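Home | Issues | Articles | Authors
Print this article | E-mail this article
June | Craig Munro

4.2 Relocalization after tracking loss

Each gripper runs its own visual-inertial tracker, and Divier merges the two pose streams offline. We processed 2,043 recordings. Tracking was lost in 26 of them, mostly during fast turns.
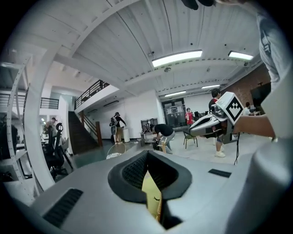 Figure 6. Two hand-held grippers, one with a square fiducial marker on top.

Somboon objected that a marker pose should never overwrite the inertial estimate, and asked that it enter the filter as one more measurement. We adopted this. The merged track is rejected if the two sources disagree for 15 consecutive samples.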